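晾衣服的机器

一　十一月

母亲的右肩是十一月摔坏的。医生说骨头没事，肌腱撕了一部分，半年之内手不要举过头顶。她回到家第一件事是洗衣服，洗完了站在阳台上，看着那根晾衣杆。

杆子是父亲在的时候装的，装得高，他嫌低了下摆会碰到花盆。我说换一根能升降的，母亲不肯。妹妹说买个落地的架子，母亲说占地方，后来架子买回来了，她拿它晾抹布。

那段时间我隔一天去一次，帮她把衣服挂上去。妹妹隔一天去一次，帮她收。有时候我们弄错了，两个人都去，或者两个人都没去。没去的那天她就把湿衣服搭在椅背上，椅背的漆被水泡出一块白。

妹妹先提的机械臂。她在Zarnura租着一个工位，那是旧纺织厂仓库改的公用工坊，按月交钱，可以用里面的锯床、打印机和一台老铣床。有人搬走，留下一条六轴的小臂，Brostov的，停产好几年了，底座上缺一颗脚钉。管事的说谁修好归谁。妹妹花了两个晚上把它修好了。

她打电话给我，说臂展够，负载也够，一件湿衬衫拎得动。

我问她，它会挂衣服吗。

她说，不会，要教。

二　两把夹爪

我修了十七年电梯。电梯的事情清楚，哪一层，开门还是关门，信号到了就动。我原来想的也是这样：量好杆子的位置，写好每一步，让它照着走。

我写了一个星期。衣架放正了，它能拿起来。衣架歪一点，它就夹空，或者戳到领子里去。湿衬衫每次塌下来的样子都不一样，我没有办法为每一种样子写一步。

妹妹说别写了，做给它看。她从网上找到别人公开的图纸，是一种拿在手里的夹爪，跟装在机械臂末端的那只一样宽、一样长，手腕的位置上方可以装相机。人拿着它干活，把动作和看到的东西一起录下来，录够了再拿去训练。

挂衣服要两只手，所以要做两把。

做第一把用了三个周末。外壳是打印的，导轨是从报废的扫描仪上拆的，我拿卡尺量过，有一边磨得厉害，翻过来装。妹妹管电路，我管机械。我们在同一张桌子上干活，小时候也是这样，她写作业，我拆闹钟，中间拿胶带贴一条线。现在没有线了，她的烙铁架老是放到我这边来。

握把改了四版。第一版太粗，妹妹的手握不过来。第二版细了，我握着打滑。第三版我们吵了一架，起因是扳机的行程，她要短，我要长。她说你干什么都要留余量，爸住院那次你也说再等等看。我说那是两回事。她把热熔胶枪拔了，收拾东西走了，走的时候没关灯。

我一个人把第三版装完，试了试，确实太长，手指扣到底要换一次气力。我锉掉了两毫米。

第二天她来，拿起来扣了几下，说可以。我们没有再提前一天的事。第四版只是在侧面多加了两个螺丝孔。

第二把做得快，图纸都是现成的。难的是让两把对上时间，一把快一把慢，录下来的两只手就不在同一刻。妹妹用的控制板叫Rivix，便宜，时钟会飘，开机半个钟头以后两边就对不齐。她想过换板子，后来改成每录一段之前先对一次，听到两声一样的响再开始。

这个响声后来母亲也学会了听。她来过工坊一次，坐在门口的折叠椅上，听见响就不说话，等我们录完了再接着讲。她讲楼下换了门禁，讲菜场的鱼，讲到一半，响了，她就停在那里，手里捏着橘子。

三　录

我们先从衣架开始，不带衣服。妹妹的理由是衣架不会变形，先让它认得衣架。

衣架是母亲家里的，灰色塑料的那种，一体成型，钩子很粗，挂在杆上不容易被风吹掉。她买了一整包，用了很多年。我从她柜子里拿的时候，她问我拿去干什么，我说给机器认一认。她挑了挑，把一个钩子上有裂的换掉了，说别给它认坏的。

衣架平放在桌上，看起来是很简单的东西。拿夹爪去夹，就知道不简单。塑料滑，又薄，夹肩上会转，夹横杆会弯，夹钩子，那等会儿就没有东西可以往杆子上挂了。我们试了一圈，最后定在肩和圆环相接的地方，那里厚一点，有个弯，爪子合上以后能吃住。

妹妹拿左手那把，我拿右手那把。开始的时候我们老撞在一起。她从左边伸过来，我从右边伸过去，两把爪子在衣架上面磕一下，啪的一声，这一段就作废。她说你等我夹住了再动。我说那你夹住了说一声。她说不能说，机器又听不见。我说我听得见。

后来就不用说了。她的爪子合上，停一停，我再过去。

人做事情有很多多余的动作。我录的时候喜欢先悬在上面比一比，再往下。妹妹看回放，说你这样，它学会了也会在那里比。我改了几天，没有改干净。她自己也有毛病，放下东西以后总要轻轻推一下，推正。我跟她说了，她不信，调出来看了五六段，段段都推。

她说，妈也推。

我想了想，是的。母亲把碗放到桌上，会用两根手指把它往里推一点。

三月二十号晚上清点，能用的有283段，作废的109段。妹妹说够训练第一版了，她想再补几段衣架斜着放的。我第二天轮休，说那就明天再录一天。

2022年3月21日那天工坊里人少，隔壁做皮具的没来，灯只开了我们这一排。我把桌子擦了一遍，擦到木边那里，有一块胶印擦不掉。妹妹把线理好，对了时间，两声响。

她把爪子伸过来，合在衣架上，停住。我的还张着。
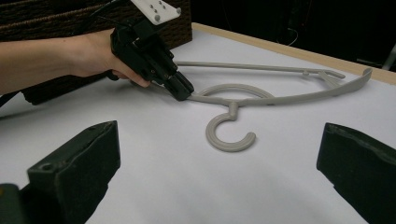 四　阳台

第一版训练出来，效果很差。机械臂走到衣架上方，停下来，左右摆了两下，好像在找什么。妹妹看了我一眼。那是我的动作。

我们把我早先录的那些删了一部分，又重新训练。第二版不比了，下去得很干脆，三次里有两次夹得住。夹起来以后往杆子那边送，钩子碰到杆子，滑过去，没有挂上。再来，又滑过去。妹妹蹲在地上看钩子的角度，看了很久，站起来的时候扶了一下膝盖。我才注意到她也不年轻了。

带衣服的那部分更慢。第一件是我的旧工作衬衫，干的。机械臂把衣架伸进领口，伸到一半卡住，整件衣服被它提起来晃。妹妹按了急停，衬衫掉在地上。我捡起来，拍一拍，重新铺好。那一个月我拍了很多次那件衬衫，领子后面磨出了毛。

到夏天，它能挂干的了。湿的还不行，湿的太重，袖子会粘在身上。

我们把它装到母亲的阳台上，是她肩膀拆了护具以后的事。按医生的说法，她那时候已经可以慢慢地把手举起来，只是不能提重的。我跟妹妹都知道这一点，谁也没有先开口说那就不装了。底座用四颗膨胀螺栓打在侧墙上，缺的那颗脚钉我车了一个补上。打孔的时候灰落在花盆里，母亲拿湿布一片一片地擦叶子。

开机之前妹妹跟她讲了急停在哪里，讲了两遍。红的，拍下去，什么都停。母亲说知道了。

她从盆里拿出一件衬衫，是甩过的，半干。她把它铺在台面上，铺得很平，袖子往两边拉开，又拿了一个灰衣架放在旁边。然后她往后退了一步，两只手在围裙上擦了擦。

臂动了。先过去，下去，夹住衣架，抬起来。另外一边原来该有第二条臂，我们只有一条，妹妹用一个固定的夹子代替，把领口撑住。衣架进了领口，一边，转过来，另一边。肩膀的地方有点歪。它把衣服提起来，往上送，钩子碰到杆子，停了一下。

我在心里数。妹妹的手放在急停旁边。

钩子过去了，落在杆上。爪子松开，往回收，收到一半，伸出来，在衣架的肩上轻轻推了一下。

衬衫晃了晃，正了。

母亲问，后面那一下是你们让它做的吗。

妹妹说是她没删干净。

母亲走过去，站在杆子底下看那件衬衫。她把右手慢慢抬起来，抬到耳朵那么高，停住，又放下了。她弯腰去盆里拿第二件。

那天一共挂了六件，掉了两件。掉的那两件母亲没有让我重洗，抖一抖又铺上去了。挂完以后机械臂退回墙边，关节里的风扇还转了一阵。妹妹坐在门槛上改参数，电脑搁在膝盖上。我把螺栓一颗一颗再紧了一遍，第三颗还能转小半圈。

母亲在厨房里喊，问我们吃不吃面。妹妹说吃。我说少放点盐，她没听见，水龙头开着。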